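Drestcombe has a new town seal. It cost 40 thousand dollars, and it looks a lot like the old seal after a long nap. The river has lost a bend. The heron is now a swoosh.

The work went to Keane, a design firm two hours away in Flotville. Council approved it on a voice vote, in a meeting that lasted 16 minutes, counting the pledge.

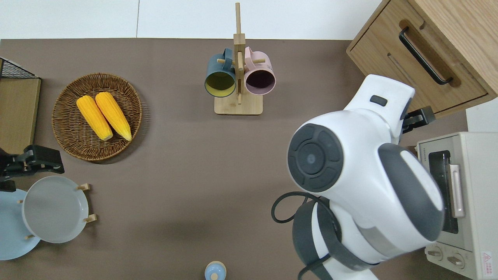 I asked the clerk for the invoice and was told it was "being finalized." The check cleared in October. Meanwhile the footbridge on Mill Street has been closed since spring for want of 900 dollars in planking.

I have no quarrel with swooshes. I would like to see the bill, and I would like to cross the creek.

2000-12-03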